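Notebook, hand-held gripper work, Sunday, late afternoon

Read the Prunden guideline draft again, all of it this time. Fabrice wants us to adopt it whole by the end of May. I said I'd try it on real sessions first and write down where it holds up and where it's just words.

Rule 1, "clear the work surface before each session." Don't like it. The whole reason for hand-held collection is that desks look like desks. If we strip every table down to one object and a blank wall we'll get a policy that works on blank tables. Elli agrees, Joonas doesn't, and he has a point about repeatability. Suggested wording: leave the surface as found, remove anything with personal data on it, and log that you checked. Fabrice says "as found" can't be audited. Neither can "clear," if you ask me. Who decides what clear is?

Rule 2, calibration at start of day. Fine. We do it anyway. The draft says once per day, I'd say once per day and again after any knock. Eero dropped the left unit on Thursday's run and kept going for 123 episodes before checking the finger width. Those are all flagged now, and I don't know yet if they're bad. The draft would call them compliant, and that bothers me more than the drop does.

Rule 3, grip height. The draft says grasp "at the center of mass or as near as practical." Somebody wrote this with a steel block in mind. For a drinks bottle the center of mass depends on how much is left in it, and the operator can't know that without picking it up. We've been going low on bottles, and thin plastic gives less there than it does in the middle. That's my impression from using the thing, I have no measurements. To do: squeeze test at three heights, same bottle, full and nearly empty.

Rule 4, transparent objects "should be avoided or treated." Treated meaning a matte spray or tape. No. A bottle with tape all over it is a different object. Avoiding them is worse, people own clear bottles. What I'd accept is a tag in the log so they can be pulled out and scored separately. Aleksi can add the field, he says ten minutes, so Tuesday.
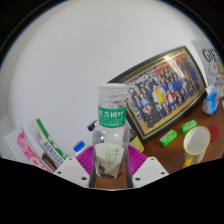 Rule 5, minimum 100 episodes per object. Where does the number come from? There's no reference in the draft and Fabrice couldn't find one either. We have 2,436 episodes in the Yin set so far, and if I applied the rule strictly I'd throw out most of the variety and keep the boring end. I'd rather have a few tries each on many things. Could be wrong. Joonas will train on both splits, capped at 2,000 each so the comparison is fair.

Rule 6, operator breaks. Good rule, keep it. My own grasps get sloppy before lunch and I'd never have admitted it without the log.

Rule 7, two-person sign-off on every session. In practice the second person clicks yes. I've done it myself. Either the second person watches a random handful of episodes to the end, or we drop the signature and stop pretending it's a check.

Where I've landed: 2 and 6 in, with the extra line on 2. 1, 4 and 7 rewritten. 3 waits on the squeeze test. 5 waits on Joonas. Randedberg apparently adopted the full text already, would like to know if anyone there follows rule 4. Eero to ask.

Also, the draft says "should" in some places and "shall" in others with no pattern I can find. Fabrice to fix before it goes any further.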